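Section 4. Setting up the Relilen rain gauge and logger

Read the whole section once before you go out. Takes two people if the ground is stony.

Before you start
You need the gauge, the logger box, the mast in its two halves, a spade, a spirit level and the bag of small parts. Fresh batteries. Don't use the ones left over from last season.

4.1 Pick the spot
1. Open ground, short grass. No roof edges, no sprinklers.
2. Keep away from trees and walls. Rule of thumb - the gauge should stand at least twice as far off as the thing is tall.
3. Avoid the top of a ridge. Wind carries the rain over the funnel and you read low all monsoon.

Note: if you're replacing an old gauge, use the same spot even if it's not perfect. A moved gauge breaks the record. Write to Nisreen Matar first if you really have to move it.

4.2 Put up the mast
1. Dig down to the red line on the lower half. Not less.
2. Drop the mast in, pack soil round it, stamp it down hard.
3. Fit the upper half and tighten both bolts.
4. Check with the level on two sides. Bubble in the middle both times.

Caution: do not put the mast up if you can hear thunder. Leave it lying flat and go indoors.

4.3 Fit the gauge
1. Take the foam block out from under the tipping bucket. Everybody forgets this one. With the foam in, the gauge records zero and looks fine.
2. Set the gauge on the plate, screws finger tight.
3. Level it again, then tighten properly.
4. Put the funnel on and turn untill it clicks.

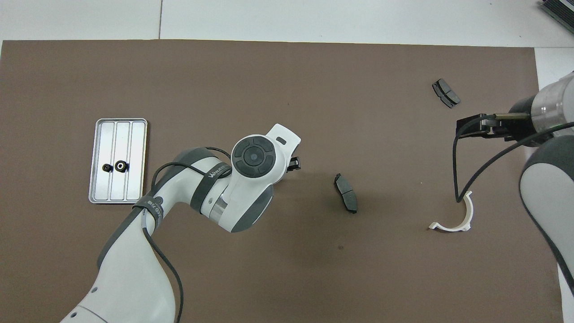

4.4 Connect the logger
1. Gray plug goes in port 2. Port 1 is for the temperature probe, leave the cap on if you don't have one.
2. Switch on. Green light blinks, then goes steady.
3. Type in your station number. Gonis valley stations all start with 217, then your own two digits.
4. Tip the bucket by hand a few times. The count on the screen should go up with each tip. If it doesnt, check the plug, then the foam.
5. Clear the test tips. Hold RESET until the screen goes blank and comes back.

Note: logger clock is on standard time all year. Don't change it.

4.5 First readings
Send the first file on Thursday, before noon, to Kagiso Sibiya. After that it goes by itself as long as there's signal. No signal - save to the card and mail the card in. The card holds over 13 months of data.

In August look in the funnel after every heavy storm. Leaves, bugs, bird mess. Wipe with a damp cloth, no soap.

Caution: never pour water in to rinse the funnel while the logger is on. It counts as rain.

Error codes are in Section 5.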